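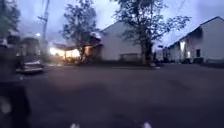 Low buildings and trees, evening

Leaflet droppers wanted – Raroncombe, two evenings a week from July. Paid per round, 40 doors each. Start after tea, done before its fully dark.

No experience needed. Decent shoes, own torch. Must be over 16.

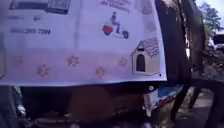

Printed sheet by a tree

Also want one person to put up notices and take the old ones down. Same pay, fewer steps.
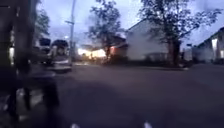 How to apply

Ring or text Mawar Nair at Verow, say wich evenings suit. No CV. Nine places going.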